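Tenants' handbook > Holiday lets > Autumn inspection

Dideslow Cottage – end of season safety check

Checked 28 October 2026. Comments are from the person doing the checking, who was cold. Items marked PASS need nothing more. Items marked ACTION need doing before the winter bookings start.

1. Smoke alarms, both floors – PASS
Upstairs and downstairs tested with the button. Both loud enough to bring the neighbour out. The one on the landing is dated on the rim and has years left in it. Please stop guests taking the battery out when they make toast.

2. Carbon monoxide alarm, sitting room – PASS
Working. It had been moved behind the clock, where it could warn the clock. Now back on the shelf by the stove at head height.

3. Wood stove and flue – ACTION
Door rope is worn flat on the hinge side. Sweep last came in September of last year, so he is overdue. The certificate in the folder is for the stove at Puvari, which is a nice stove but forty miles away.

4. Electric heaters – ACTION
Two portable heaters in the cupboard under the stairs. The white one passes. The other has a cracked plug and a flex that somebody has mended with parcel tape. I have cut the plug off so that it cannot be used by an optimist. The replacement should be the 2,000 watt oil-filled sort, with a tip-over switch.

5. Sockets and extension leads – ACTION
Bedroom two has a four-way lead plugged into another four-way lead. Remove one. I don't mind which. Sockets in the kitchen are firm on the wall and the covers are sound.

6. Fire blanket and extinguisher – PASS
Blanket is on its hook by the back door, extinguisher needle in the green. Someone had hung an apron over the pair of them. Apron moved.

7. Towels, linen and anything else that burns – PASS, with remarks
The rule is that no cloth dries on or over a heater, and nothing is hung within a metre of the stove. The notice in the hall says so in large letters and has been used to write a shopping list on. Spare towels live in the airing cupboard, folded, with the bottom shelf kept clear of the cylinder. I would still like a proper airer for the bathroom, as asked for last year and the year before that.
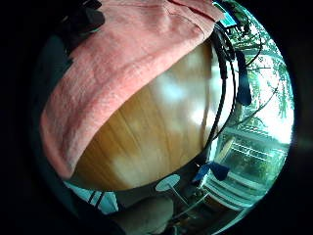

Item 7: pink towel and polished wood.

8. Hot water – ACTION
Bath tap ran at 43 degrees at the mixer, which is fine. The kitchen tap is a good deal hotter and has no warning label. Labels are in the Skarine order, wherever that has got to.

9. Stairs and handrail – ACTION
Rail is solid for its whole length except the last bracket, which wobbles. Two longer screws will cure it. The third tread from the top creaks but is sound, and guests seem to like it – one wrote in the visitors' book that it was haunted. Leave it.

10. Windows and ways out – ACTION
Front and back doors open from inside without a key. The back bedroom window was painted shut at some point and I have run a knife round it. It opens now, with persuasion. Wants easing properly before anyone sleeps in there, as that window is the second way out.

11. Outside steps and path – ACTION
Moss on the lower steps, slippery as soap. Scrub and grit. Bulb gone in the porch light. The grit bin holds an old umbrella and no grit.

12. First aid box – ACTION
Plasters plentiful, all of them with dinosaurs on. No eyewash, no burn dressings, and the scissors have gone to live elsewhere. Restock with the Kassa kit, the larger one, and put it back above the fridge.

13. Paperwork – ACTION
Gas certificate in date. Electrical report in date. Fire risk assessment is in the folder but refers throughout to a dog flap we don't have. Rewrite it.

Nothing found that would stop the cottage being let once items 3, 4 and 10 are done. The rest by the end of next month, please, and the airer whenever miracles are being handed out.

Filed under: Safety, Cottages, Jobs outstanding

Contact the lettings office | © Dideslow Cottage Lets | Back to top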